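Tuesday, August. Workshop notebook, prop table

Started late this morning, the Durkerden delivery blocked the hallway until after ten and I couldn't get the cart past it. So the whole plan slid, and I spent the first part of the day doing what I always say I'll do and never do, sorting the prop shelf! Found two rolls of good tape, a dried-out marker I put straight back in the drawer (why?) and the missing lid from the Konbridge bin.

Main thing for today was the tablecloth. We've been going back and forth on the cloth for weeks and I finally pinned down the mint one with the white grid lines. I like it a lot more than the plain white. The grid makes it so much easier to put things back where they were after a reset, you just read off the squares, and the pale green is easy on the eyes after a few hours. Maëlle Dufour thinks it looks like a picnic at the dentist's. She's not wrong, but it stays.

Pinning note for whoever does it next: pull the long sides first, then the short ones. I did it the other way around and got a ripple right down the middle, had to undo everything and start over. Also please iron it before, not on the table. The fold lines from the package took forever to come out, and I had the iron at the Skillham place's setting, so too cool, and went over the same crease 9 times before I checked the dial. Cloth is cut at 900 mm on the short side and it's barely enough once you tuck it under. Next one I order, I'm going longer.

Curtains: left the dark brown ones up behind. They show dust like crazy (lint roller is on the hook, use it) but they hide the shelving, and the pleats hang nicely now that I re-spaced the hooks. I want to look at the center post again, I keep thinking it's off plumb and then I put the level on it and it's fine.

Then items. Bin 13 is the kitchen and snack bin and I wanted a mix of shapes along the back, with the middle left open for the brush. Tried a few orders. The ladle kept rolling when I had it in the middle, so it's gone out to the left end with its bowl up against the snack bag, and there it behaves. Bag flat, top facing away. Paper container empty. I went back and forth on putting something in it and decided that can wait. Bottle next to the container, then the orange baked goods box lying flat to finish off the right end.

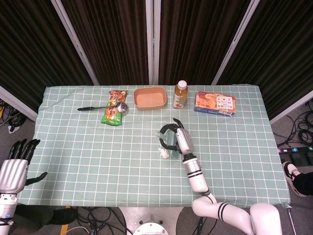
Back row on the mint cloth, green-bristle brush in hand.

Pretty happy with that row. The brush is my favorite of the cleaning stuff, the see-through green bristles are such a nice color against the cloth, though Maëlle wants a darker one so it stands out more. Fair. I'll look in the Moschos catalog, item 53 on my list, right under the spare cloth clips.

To do:
Order longer cloth, same mint if they still have it
Lint roll the curtains, left side especially
Write the row order on the bin 13 card
Return the level to the tool wall (I have it, sorry)
Ask Maëlle about the dish rack, do we still want it or can it go back to storage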